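Courses > Bench Practice > Handouts > Setting up and clearing the table

Handout 2 -- the work table

Read before your first bench session. Notes are short, we go over the rest in the room. Bring this sheet, I won't have spares.

Why a white table. Small parts show up on it. Dropped screws, clipped leads, bits of solder. Also shows dirt, so wipe it before you start and again when you go. Dry cloth first, then damp. No spray near boards, ever.

Keep the middle clear. Things you aren't using go to the side desk or back on the shelf -- the side desk is for paper and small stuff, not for your bag. Bags under the window. Cables run off the back of the table, not across the front where people stand. Closed shoes please, sneakers are fine.

People standing at the table: fine, up to 10 in the room. Leave a way through to the door. Talk, laugh, ask things, just dont lean on the top when somebody is placing parts. 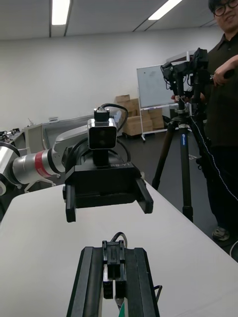

Boxes, lids and trays

Boards live in boxes. Plastic, rectangular, lid that snaps on. Milky plastic is OK, you can half see what's inside, but label it anyway (Assefa labels, drawer 2). The label goes on the short side so it reads when the boxes are stacked.

Closing a lid: press the corners, then the clips. Both front clips, every time. A box closed on one clip will open when you pick it up. Lost a whole set of spacers that way in January.

A board that's out of its box goes in a tray with a raised edge, lying flat, parts up. Tray can sit on a closed lid for a short while if the table is busy. Check it doesn't rock. If it hangs over at the front, push it back before you turn round. Never stack a second tray on top -- tall capacitors take the weight first and the legs bend.

Pick up by the tray. If you must lift the board itself, hold the edges, both hands. Round silver cans standing upright are electrolytic capacitors, they can hold charge after power is off. Don't bridge the legs with a finger or a ring. Wait, then measure, then touch. A colored mark on a part may be somebody's note to themselves, so leave it on and ask.

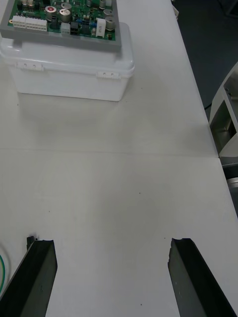 Bereket Dinsa asked whether the tray could just stay on the lid overnight, seeing as it goes back out on the table next morning anyway, and whether the lid would take the weight. The lid will. Still no. Overnight everything goes in, lid on, box on the shelf. Cleaners move things.

Clearing up, last 30 minutes

- power off, leads coiled, hung on the Medel rack
- boards in boxes, both clips
- empty trays stacked upside down
- table wiped, floor checked for screws
- sign the sheet by the door, the one with the box numbers

Box missing from the shelf: write it on the sheet and tell Caroline Waweru the same day, not at teh next session.

For next time read the Skirkness notes on static, first half only. Wrist straps will be handed out then.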